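お皿はどうして丸いの?
テーブルの上のふしぎ 第8回

お皿のことを考えながらごはんを食べている人は、あまりいません。みんなが考えているのは、上にのっているからあげのことです。お皿は毎日、顔の上にからあげをのせられて、ソースをかけられ、最後にはスポンジでこすられます。それでも文句を言いません。今回は、そんながまん強いお皿の話です。

角がないと、なにがいいの?

お皿には四角いのも、葉っぱの形のも、魚の形のもあります。魚の形のお皿に魚をのせると、魚が魚の上に寝ているようで、なんだか落ち着きません。でも、食器だなをのぞくと、丸いお皿がいばっている家が多いはずです。

理由のひとつは、作り方です。ねんどでお皿を作るとき、昔から「ろくろ」という回る台が使われてきました。回っている台の真ん中にねんどを置いて、手をそっと当てると、ねんどはかってに丸くなろうとします。四角くしようとがんばっても、ろくろは聞いてくれません。回るものは、丸が大好きなのです。

もうひとつは、角の弱さです。四角いものを落としたり、ぶつけたりすると、たいてい角から当たります。せまいところに力が集まるので、欠けやすくなります。丸いお皿には角がないので、そのぶん有利です。もちろん、丸くても落とせば割れます。ためさなくてけっこうです。わたしが8さいのときにもう、ためしておきました。母のお気に入りのお皿でした。

それから、洗いやすさ。角のあるお皿では、すみっこにカレーがかくれます。カレーはかくれるのがとても上手です。丸いお皿なら、スポンジをぐるっと回すだけでつかまえられます。

ふちの、あのちょっとした坂

お皿をよく見ると、まわりが少しだけ高くなっているものがあります。この坂のようなところを「ふち」とか「リム」とかよびます。

ふちの仕事は、見はりです。しょうゆ、ドレッシング、目玉焼きの黄身。こういう流れるものたちは、いつもテーブルへ出ていこうとしています。ふちが高くなっていると、そこで「はい、ここまで」と止められます。まめつぶも止まります。グリーンピースがきらいな人は、転がって出ていったことにしたいでしょうが、ふちのあるお皿ではむずかしいのです。

ふちには、もうひとつ役目があります。指をかける場所になることです。真っ平らな板がテーブルにぴったりくっついていたら、持ち上げるのに苦労します。下じきを机からはがそうとして、つめでカリカリやったことがある人は、よくわかるでしょう。お皿のふちは少しうき上がっているので、左右から持ちやすいのです。

焼く前のお皿は、ただのどろ

焼きもののお皿は、さいしょはやわらかいねんどです。かわかしただけでは、水をかけるとまたどろにもどってしまいます。スープを入れたら、お皿ごとスープになります。

そこで、かまで焼きます。Lurkachという町にあるPilard工房では、さいしょの「素焼き」を800度でします。うちのオーブンではとても出せない温度で、ピザを入れたらピザとはよべないものになります。そのあと「ゆうやく」という、焼くとガラスのようになる液をかけて、もっと高い温度でもう一度焼きます。工房の人に「失敗したお皿はどうするんですか」と聞いたら、だまって自分のおべんとうを指さしました。少しゆがんだお皿の上に、おにぎりが3つのっていました。

焼きもののほかに、プラスチックや木や金属のお皿もあります。軽いお皿は運びやすいけれど、外で食べると風に連れていかれることがあります。重いお皿は風には勝ちますが、運ぶ人のうでが負けます。どのお皿にも、とくいなことと、にがてなことがあるのです。

真ん中は、だれの場所?

お皿の話をしていると、どうしてもテーブルの話になります。テーブルの上は、静かな場所取り合戦の会場です。ごはんのとき、お皿はたいてい、食べる人の手前にやって来ます。食べものが口から遠いと、とちゅうで落ちるからです。花や鉢植えは、手がぶつからない奥のほうへ行きます。

水色のテーブルで、場所取りのようすを見てみましょう。丸いピンクのお皿が真ん中をもらい、ボトルと鉢植えは向こう側にならびました。

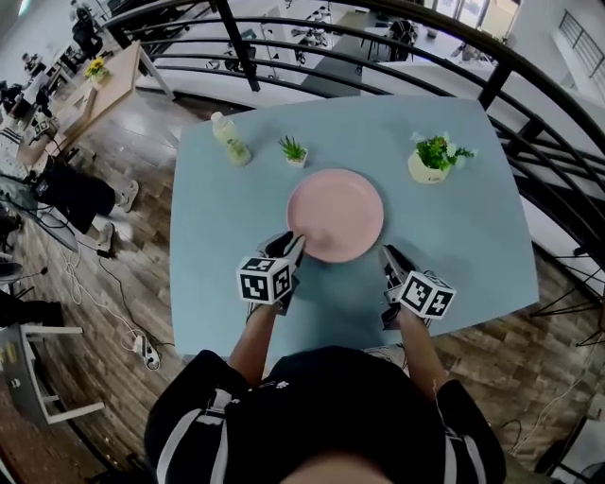

Xinyi Zhengさんからは、前回の記事にこんな感想がとどいています。うちではテーブルの真ん中に鉢植えを置いていたのですが、弟がみそしるのおわんを取ろうとするたびに、そでが葉っぱに引っかかります。奥に動かしたら引っかからなくなったけれど、今度は弟がおわんをひっくり返しました。鉢植えのせいではなかったみたいです。

大事な発見です。物の置き場所を変えると、なにが原因だったのかがわかることがあります。弟さんには、少し気のどくな結果でした。

さて、奥にいる鉢植えにも目を向けましょう。とげとげした葉の小さな植物は「多肉植物」のなかまです。ぷっくりした葉やくきに水をためておけるので、毎日水をもらわなくても平気なものが多く、水やりをわすれる人の家でもがんばってくれます。わすれられて強くなったと思うと、ちょっと切ない話です。反対に、親切な人が水をやりすぎると、根がくさってしまうことがあります。

白い小さな花をさかせる鉢のほうは、種類によって好みがちがいます。土をさわってかわいていたらたっぷり水をあげる、というやり方なら、たいていの草花とうまくやっていけます。水をあげるときは、お皿の近くはさけましょう。土の味のするサラダは、まだ人気がありません。

やってみよう お皿の場所さがし

からっぽのお皿を1まい、テーブルに置きます。割れにくいお皿がいいです。

いつもの席にすわって、ひじを体につけたまま、両手でお皿の左右のふちをさわってみてください。さわれましたか。では、お皿を少しずつ向こうへおして、とどかなくなるところをさがします。見つけたら、そこに小さな紙を置いておきます。

つぎに、おうちの大人にも同じことをしてもらいます。紙の場所は、たぶん同じにはなりません。うでの長さも、いすの高さもちがうからです。大人が「ちょっとそこのおしょうゆ取って」と言うとき、その「ちょっとそこ」は大人のうでで計った「ちょっと」なのだと、これで説明できます。説明しても、おしょうゆは取らされると思いますが。

終わったら、お皿はたなにもどしてください。次回は、おはしがいつも1本だけいなくなる問題を調べます。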